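The table again

Quick one, kettle's on and I've got to be out by half four. Some of you asked how the great snack table clear-up is going. Slowly. It is going slowly.

Quick recap for anyone new: shared table, everyone puts things on it, no one takes things off it. I said in December I'd sort it and now I'm sorting it. Budget of 20 quid for tubs and a basket, most of it still in my purse.

Started with the packets as they're the worst offenders. They breed. You put down one bag of something and by teatime there's a heap and the laptop's been shoved up against it, crumbs in the keys, the lot.
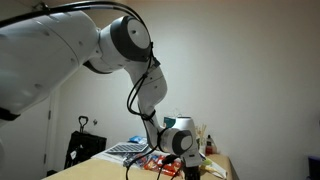 Red and orange packets, right by the laptop. My nemesis.

Plan for these is one lidded tub, the big square Conberg one, and when it's full it's full. No second tub. Laptop goes on the shelf when it isn't being used (I am also guilty, yes).

Then the tall stuff. I'd always lined things up along the back by height, which looks tidy but means you knock the bottle over every time you want the kitchen roll. So the roll needs to stand up, on a holder, by the wall. Water bottle next to it. Little wooden sticks stay in thier cup, they're fine, they're the only thing on there with a proper home. The pastry bag I'd fold flat and keep for carrying stuff, it's too good to chuck. 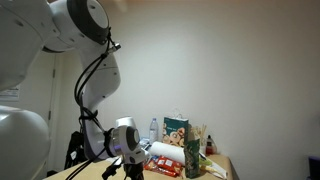 Gwendolyn Haddad wrote in to say don't bother with a holder, she had one for years and it just fell over with the roll on it. She hangs hers off a hook under the shelf with a loop of string and gets the whole table top back. Also says bags for life should live on the door handle or you'll never remember them.

Both good. String I have. Hook I do not, will look in Sorensen tomorrow, they had a pack for 85p last time.

So what's left is the general scatter, bits and bobs, the things that don't belong to a group. My rule is a box for those and if it hasn't been claimed in a month it goes. Juniper thinks a month is harsh. Juniper is also the one with 63 unread messages from me about the table so. 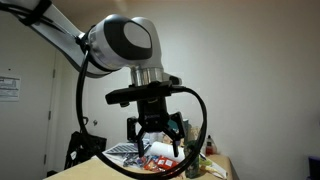

Still plenty to find a home for.

Next job is a wipe down and then labels for the tubs. Might do the labels first acutally, as the pen's out. Right, kettle. More when the hook's up.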